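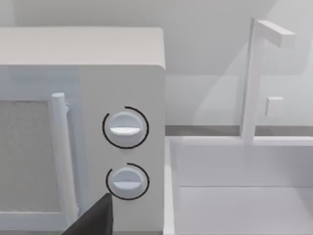 Home Talks Sign up Contact

May
Posted by Nusrat Butt

Search this site Enter keywords Go

Speaker notes: Running a shared kitchen without falling out

These are the notes I spoke from on Thursday evening. A few people asked for them, so I have typed them up with the gaps filled in. Where I went off the page I have tried to put down what I said.

Opening (two minutes)

Say who I am. I look after bookings and the kitchen at Bresholm, where 11 small tenants share one floor. Before that I did the same job at Flindeck for four years. I am not a caterer and I have no training beyond the basic food hygiene certificate.

Ask for hands: who shares a kitchen at work? Who has had an argument in it? Who has written a note and stuck it to something?

Tell them the talk is about the arguments. Cleaning products and fridge sizes are in Mohsin's handout.

Part one: what people complain about

At Flindeck we kept a book by the door. Anyone could write in it, with or without a name. Over the time I was there it collected 237 complaints. I went through them all one winter and sorted them by subject.

The largest group was about washing up left in the sink. Next came food taken from the fridge. After that came smells, then queues at lunch, then milk. Milk had more entries than the bins, which surprised me.

Very few entries named a person. Most said "someone" or "a certain office". Read out the one about the blue cheese. Pause.

Point to make: people wrote in the book when they had already been cross for weeks. One entry about a missing mug listed three earlier mugs. If you only look at complaints you are always hearing about last month.

Part two: the rota

Every shared kitchen tries a rota. Ours at Flindeck was a grid with names down the side and it lasted five weeks. The same four people did it, and then one of them left.

What went wrong:
The tenants were different sizes, but each had the same number of turns.
Part-timers were down for days they did not work.
It said "tidy kitchen" and left it at that.

Babar Magsi redid it at Bresholm. He gave each tenant a whole week, and the tenant decides who does what. A firm of two people gets a week less often than a firm of nine. The job is written out in five lines and pinned inside the cupboard door: empty the dishwasher by ten, wipe the worktops after lunch, put the tea towels in the wash bag, take out the food bin, run the dishwasher before leaving.

Say clearly that it does not cover other people's plates. If the week's tenant finds a dirty pan in the sink at five o'clock, it goes in the grey tub underneath. The owner can fetch it from there. The tub is emptied on the last working day of the month and anything left goes to the charity shop.

Someone will ask about the tub. Yes, we lost a good casserole dish that way. The owner was annoyed and we did not get it back.

Part three: money

Slide with the two figures.

We used to have an honesty jar for tea, coffee and milk. In its last full year we spent £2,000 on supplies and the jar brought in £1,578. The building paid the difference. It was not a disaster, but the people who paid knew that others did not, and it came up at every tenants' meeting.

Now there is a small charge on each tenant's monthly bill, worked out by desk. The first year on that system cost £1,706 altogether. I had expected people to drink more once it was paid for. They drank a little less, or we bought better. Razia Mengal took over the ordering that same spring and she gets the coffee in larger bags, so I can't tell you how much of the saving is hers.

Two tenants don't drink tea or coffee and objected. We took the charge off for one of them, a firm of three, and the other decided to pay it for the sake of the biscuits. You need somebody who is allowed to make that sort of decision on the spot. If it has to wait for a meeting it turns into a matter of principle.

Part four: lunch

The rush at Bresholm runs from half past twelve to ten past one. Outside that the room is quiet.

We talked about booking slots and dropped it. Nobody wants to book a slot for soup. Instead we asked Jalar, the largest tenant, to move their team meeting so that their people eat at one thirty. They agreed the same day. We had spent two months discussing signs and timers before anyone asked them.

Fish: we have no rule about fish. We have a window, and a note asking people to open it. Sandro Galli heats up sardines twice a week and opens the window before he starts. There has been one complaint, in January, about the cold.

Part five: notes on things

Show the three notes from Flindeck.

The first says "Your mother does not work here". Leave a moment for people to recognise it. The second is a full page of A4 with underlining. The third says "Please press the lid down until it clicks".

The third one worked. It is short, it is stuck to the lid, and it says what to do. The other two were about how the writer felt.

My rules for notes are that they go on the thing they are about, they have one instruction, and they come down after a month. If the problem comes back when the note comes down, change the thing. We replaced the bin lid in the end.

Part six: the fridge

Keep this short, time will be tight.

One shelf per two tenants, with the names on the shelf edge. The door is for shared milk and nothing else. Clear-out is at four o'clock on the last working day of the month, the same time as the tub. Anything without a name and date goes. Send the reminder in the morning, not the day before. People forget overnight.

Ansari, the cleaning firm, do the inside once a quarter. It is in their contract as a separate line. Check yours, as many contracts only cover the floor and the outside of the cupboards.

Questions

Likely ones: allergies (separate board and knife, purple handles, kept in the drawer and never lent), who pays when something breaks (the building, unless it was plainly misuse), dogs (no).

If nobody asks anything, read out the entry about the yoghurt.

Handouts are on the table by the door. The blank rota is on the back of the second sheet, and Mohsin Niazi has the editable copy if you want it sent to you.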